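Home Browse Topics Ask Members Log in

Checked tablecloth won't lie flat and cups keep tipping - what do I do??

Posted by Lenuța Lazăr, 17 December 2021

Hi all, quick one, typing between jobs. We do a drinks table for the kids' reading afternoon in January and I'm trying to get it sorted before the break. Table is fine. Cloth is the problem. It's one of those pale mint and cream checked ones with daisies on, bought off a roll at Perron, and the front edge curls up at one corner and stays curled. Tried the back of a spoon, tried leaving it under books overnight. Nope.

Second thing - cups. It's all odds and ends, plastic, a tumbler, a thermos for the grown up tea. Somebody leans on the table and over they go. Last time there was juice under everything and the cloth got sticky for days. Also they just end up in a heap and no one knows which is clean.

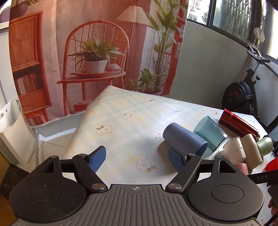 Cups, thermos and the daisy cloth, bookshelf backdrop behind.

Backdrop is the printed one with the books and the chair and the lamp, it goes behind the table and I love it, but it droops a bit along the bottom. If anyone has an answer for that too, great, if not I can live with it. Mostly want the cloth flat and the cups upright. Budget is small, I have 30 dollars left and would like to keep some of it for cookies.

Thanks!! Sorry for the rush.

Florian Courtois
Member, 1,565 posts

OK, cloth first. Is it the wipe clean kind or fabric? You don't say. If it's wipe clean do NOT iron it. Lay it face down on a bed or carpet, hair dryer on low, keep it moving, then roll it the opposite way to the curl around a cardboard tube. Leave it rolled a day. Store it rolled too, folding is what does it half the time.

If it's fabric, damp cloth over the top and a warm iron, done in two minutes.

Then clips. The cheap steel ones that slide over the table edge, measure how thick your top is before you buy. I had Branside ones, fine on a thin folding table, useless on my kitchen table. Put one close to the corner that curls.

Cups - tall light ones go over, no way round that. What worked for us:
- a tray with a lip, all the cups go on it, nothing outside the tray
- clean ones upside down, used ones go in a dish tub at the other end
- thermos at the back of the table on its own, standing up, lid tight
- pour half full for the little ones

If you've got different colors like you do there, use that. Each kid picks a color and keeps it. Blue is blue all afternoon. Saves a load of washing up and you get less of the whose is this. Doesn't work if you have more kids than colors obviously, then it's masking tape and a pen.

Put a rubbery shelf liner on the tray as well, the grippy mesh stuff. Cut it to fit. It does help with sliding, it wont save a cup that gets an elbow.

Inetell
Member, 379 posts

agree with the tray. We used a baking sheet, looked terrible, worked great

for the backdrop - sew or iron a hem in the bottom and slide a dowel in. Takes 9 minutes if you use the iron on tape. Or clip a couple of clothespins on the bottom edge for wieght but you'll see them. Check the top too, if it's only held at the two corners it will sag whatever you do at the bottom, add a clip in the middle

Vonetti
New member

I just don't use a cloth. Kids pull them. Wipe the table and be done

Lenuța Lazăr

It's the wipe clean kind, should of said. Trying the hair dryer tonight. Have a tray somewhere, will dig it out. Vonetti I hear you but I like the daisies! Dowel is a good idea, going to look in the garage.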